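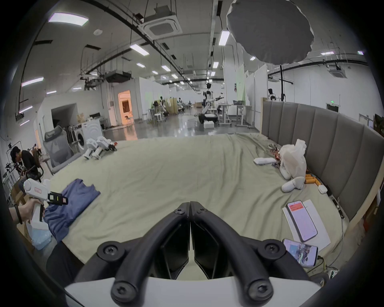 4.3 Equipment plan and unit costs

The plan covers hand-held grippers, the furnished stations they are used at, and the spares needed to keep both running. We treat a station as the unit of purchase. One bedding station is budgeted for 2 grippers, so that an operator can work with both hands, plus a bed, sheets, garments and small household objects. Robot platforms are listed under a separate budget line and are not included in the station cost.

Quotes for the grippers were requested from two suppliers, Kesow and Rolstead. Rolstead's price per unit was lower, but its finger sets were sold only with a full housing. Kesow sells fingers and screws separately. Over a planned 800 hours of use per station, we expect finger wear to drive most of the replacement cost, and the Kesow offer was selected on that basis. The full cost of one station, with spares, comes to $2,063.

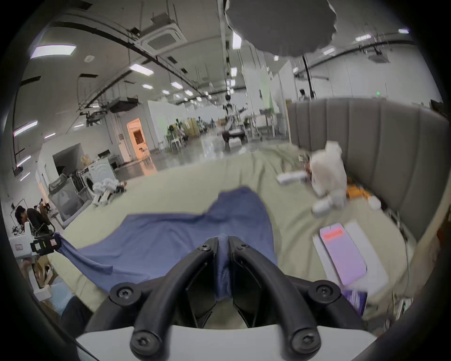
Cloth items are entered as consumables. Shirts and sheets stretch with repeated handling, and a worn garment folds differently from a new one, so each station is assigned a reserve set at the time of purchase. Furniture is written off over two years. Floor space was not charged to the project – a choice that favors large stations such as the bed over tabletop ones and should be kept in mind when reading Figure 2.

Figure 2. Planned spending per station by category: grippers, spare parts, furniture, consumables. Prices as quoted on Tuesday, February 28, 2023. Shipping and tax are excluded.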